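Gripper kit notebook — January 2018
Entry by Maximiliano Goicoechea
Topic: what to buy for the knitwear work, and what to leave until September

Total left in the equipment line is $2,000, after the Restarus invoice went through. That has to cover pads, spare fingers, cable and whatever we decide on the third gripper. I had been assuming the third gripper was a given. Writing it all down before the order goes in so we can argue over the page and leave the inbox alone.

Quotes in hand:

Skodard, blue textured pads, per pair — $39
Kokine, replacement finger set with pivot screws, per set — $194
Paredes, third hand-held gripper, complete — price on request, and they have not come back to me

I asked Paredes twice. If the answer arrives after the order closes, it moves to the September list with no further discussion.

Large garments first, because they drive the count. A sweater needs one gripper on the body and one on the sleeve, or one at each end of whatever edge is being straightened. With one tool you spend your time walking the cloth around.
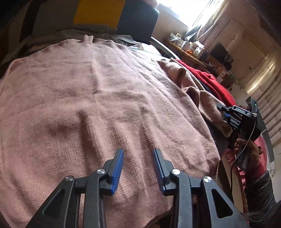 Pink knit, two grippers. Second one over the sleeve.

Cable on the second unit needs attention. It runs down past the hand and I keep catching it with my forearm when I reach over. Want a softer lead and a clip further back on the handle. Both are small money, so I am putting them under sundries and not getting a quote.

On jaw opening: I had a note from last year saying we should pay for the wider fingers. Going back on that. For a sweater you pinch a fold, you don't span the garment, and the standard opening is plenty for a fold. The wider set would also mean new pads in a size Skodard doesn't list. Crossed off.

Work surface is the other item. The dark leather-textured top is fine for color contrast with pale and pink knits, but it throws back a lot of light from the window side. A matte cover would deal with it. I priced nothing yet. A plain cotton sheet might be enough, try that before spending.
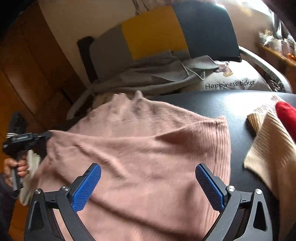
Reading time: 2 minutes

Ribbed hems. They are the part of the garment I most want reliable, and the part where pad texture matters. The fine grid on the Skodard pads is what we know, so I see no case for trialing another pattern on this budget. Stay with it and keep spares in the drawer. Swap in pairs, never one side alone.

Finger sets are harder to justify. $194 is a lot for something that sits in a box. Against that, a bent linkage stops a whole unit, and Kokine's lead time is long enough to lose most of a month. I say buy two and treat them as insurance. If anybody disagrees, initial the margin.

Small items are a separate question. Hats and the like take one gripper, so they don't support the case for a third tool at all. They do support buying pads, as the knit is fuzzy and I expect lint in the texture. Brush the pads at the end of each session. Add a stiff brush to sundries.
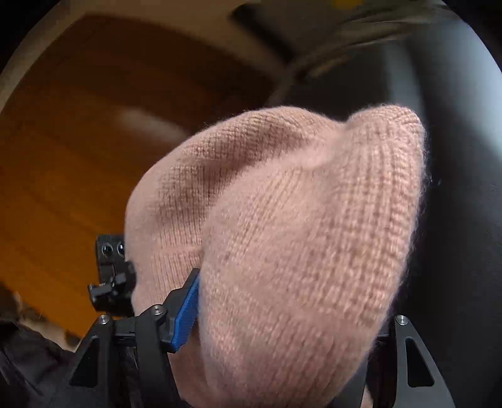

Pink beanie in one gripper, blue pad against the knit.

Checked the bracket while I had the tool up. The screws take a hex key and we own exactly one that fits, which lives in my jacket. Two more keys, please, one for each case.

Order as it stands:

Skodard pads, 6 pairs — $234
Kokine finger sets, 2 — $388
Sundries (cable, clips, brush, hex keys) — allow $150
Sum — $772

Leaves $1,228 unspent. Hold it for the Paredes unit if the price comes in under that with shipping. If it comes in over, I would sooner put the money into more garments. We have plenty of pink and beige to work with and hardly anything with a zipper or buttons.

Still open: who signs for delivery, and whether Kokine will ship the screws loose if we ask. A bag of spare screws on its own would do for most repairs. I'll call them before placing the order.

Gripper kit notebook | Questions to Maximiliano Goicoechea | Back to top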